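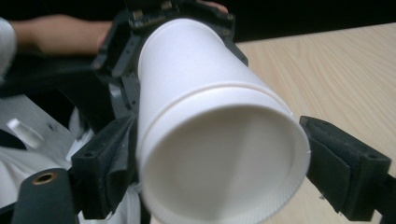
Most touch-up jobs go wrong at the can. You open a gallon to fix a scuff the size of a thumbnail, dip the brush straight in, and carry wall dust and bits of dried paint back to the can each time you reload. Pour off what you need and close the can again. A plain white paper cup with no printing on it is enough for the job, and the white shows up any lumps or skin that came over with the pour. Two fingers' depth of paint will cover every nick in a hallway. If you need more, pour more.

The rest of this page covers small paint jobs around the house: scuffs, nail holes, window trim, the edge of a door where the dog goes through. It doesn't cover full rooms.

Before you open anything

Find the right can. It sounds obvious, but we have three cans of off-white in the basement and two of them are wrong for every wall in the house. Write the room, the wall or trim, the sheen and the month on the lid with a permanent marker. Write it again on the side, where you can read it when the cans are stacked.

If the label is gone, brush a little on a scrap of cardboard, let it dry completely, and hold it against the wall in daylight. Wet latex looks lighter than dry latex in most colors. Check it again in the evening with the lamps on.

Stir for longer than you think you need to. The sheen settles to the bottom along with the pigment, and a badly stirred satin will dry to flat patches. Use a flat stick and lift from the bottom. Shaking makes foam, and foam leaves pinholes on trim.

Smell it. Latex that has gone sour won't get better with stirring. If it has frozen and turned to cottage cheese, dry it out and get rid of it according to your town's rules.

Cleaning the spot

Wash first. Kitchen walls have more grease on them than you can see, and fresh paint will bead up on it. A drop of dish soap in a bowl of warm water is fine for most walls. Go over it once with the soapy cloth and once with clear water, and let it dry.

Don't scrub flat paint hard. It will turn shiny where you rubbed, and the touch-up will have a halo.

Crayon and marker need a coat of stain-blocking primer or they will come through. So will water stains. One coat of primer is usually enough for crayon. Water stains on a ceiling sometimes want two, and they want the leak fixed first.
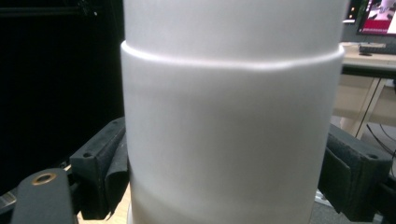
Plain white, with a raised ridge near the top.

Filling holes

For nail holes, use lightweight spackle and a fingertip or a flexible putty knife. Press it in, scrape off flush, and wait. It shrinks a little, so check it once it's dry and add a second skim if you can feel a dip. For screw anchors, cut away the torn paper around the hole before you fill it. Otherwise the fuzz stands up as soon as wet paint touches it.

Sand with 120 and finish with 220. Fold the paper in quarters and use the flat of your fingers. Vacuum the dust off the baseboard before you paint anything above it.

Spot-prime the filler. Spackle soaks up paint faster than the wall around it and will show as a dull dot, especially in eggshell. We skipped the primer in the stairwell and could count all the old picture nails from the front door every Sunday morning when the sun came in low.

The Ogundipe family next door fill nail holes in their rental with white toothpaste. It works until it gets damp. Spackle costs very little, and one small tub will last for years if you wipe the rim before you put the lid back.

Brushes for small work

A one-inch angled sash brush does most of it. Buy one decent brush and look after it. The foam ones are fine for primer and for anything you plan to throw out, but they leave a ridge at the edge of the stroke.

Wet the bristles with water before you start a latex job and flick out the extra. Paint won't dry up in the heel of the brush as quickly. Load only the bottom third of the bristles.

For walls, touch up with whatever the wall was painted with. If it was rolled, use a mini roller or dab with a bit of sponge so the texture matches. A brushed patch in the middle of a rolled wall catches the light from the side, even if the color is perfect.

Feather outward. Start in the middle of the spot and work to the edges with less and less paint. Keep the patch as small as you can.
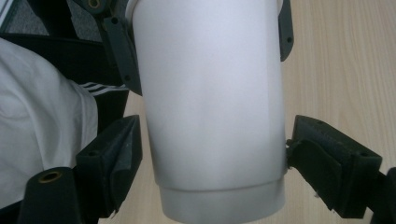

Know what you are pouring into what. Latex paint, wood glue, spackle thinned with a little water and most water-based stains can sit in a paper cup for as long as a small job takes. Solvents are another matter. The place to watch is the bottom, at the seam where the side wall meets the recessed rim, and thinner or lacquer will find its way through there sooner or later. Use a glass jar or a clean metal can for anything that smells strong. Cups that taper toward the base will also tip if you leave a brush standing in them, so lay the brush across the top or set the cup in something heavier. An old mug works. We keep one with a broken handle for this.

Strain old paint when you pour it. A piece of nylon stocking or a cone strainer from the paint counter will catch the skin. Guritz Hardware, where we get ours, will usually put a few in the bag for free if you're buying paint anyway.

Windows and trim

Tape is slower than people expect on old windows. If you have a steady hand, skip it and scrape the glass afterward with a fresh razor blade. Leave a thin line of paint on the glass to seal the putty.

If you do tape, press the edge down with a putty knife and pull the tape while the paint is still slightly soft, back over itself at an angle. If you've left it overnight, score the line with a utility knife first.

Sand glossy trim lightly before you touch it up. Old oil-based trim needs a bonding primer under latex, or the new paint will peel off in strips. To find out which you have, rub a hidden spot with a cotton ball and denatured alcohol. Latex will soften and come off on the cotton. Oil won't.

In a house built before 1978, test for lead before you sand any trim. Hardware stores sell the kits.

Do the windows early in the day so you can close them by night. In December we wait for the mildest afternoon and do one sash at a time. Most latex cans give a lowest temperature on the back, and it applies to the surface you're painting as well as the air.

Corina Hodoroagă wrote to ask about sashes that stick after painting. Rub a candle stub along the tracks once the paint has cured, and in the meantime move the sash up and down a few times a day. Dry to the touch is not the same as cured. Give trim paint a couple of weeks before you lean anything against it. 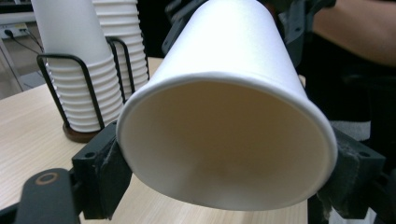

Stopping for lunch

Wrap the brush in plastic wrap or a sandwich bag, push the air out and put it in the refrigerator. It will keep overnight for latex. Cover the paint with wrap too, pressed down on the surface so no skin forms.

If you're away from it for longer than a day, clean the brush properly and start again.

Cleaning up

Scrape the extra paint back onto newspaper first. Then rinse the brush under lukewarm water, working soap into the heel with your fingers, until the water runs clear. Comb it out and hang it or lay it flat in the cardboard sleeve it came in. Throw that sleeve away and the bristles will splay within a season.

Don't pour leftovers back into the can if they've been sitting out and the brush has been in them. A spoonful of dirty paint can spoil the rest. Let it dry in the cup and put the whole thing in the trash.

Oily rags need more care. Linseed oil and oil-based stain can heat up and catch fire in a wadded rag. Spread rags flat outdoors until they are stiff, away from anything that burns.

Storing what's left

Wipe the groove around the lid, lay a piece of plastic wrap over the opening, and tap the lid down with a rubber mallet. A hammer bends it. If the can is less than a quarter full, move the paint to a small jar with a tight lid, filled close to the top. Label the jar.

Keep paint off concrete floors and out of the garage if the garage freezes. A low shelf in a closet is good.

Thomas Piras keeps a card for each room with a dab of the paint on it and the formula copied from the sticker. When the can finally dries out, take the card to the store. The one for our back bedroom says Dastell, eggshell, base 2, and the rest of it is too smudged to read, so use a pen that won't run.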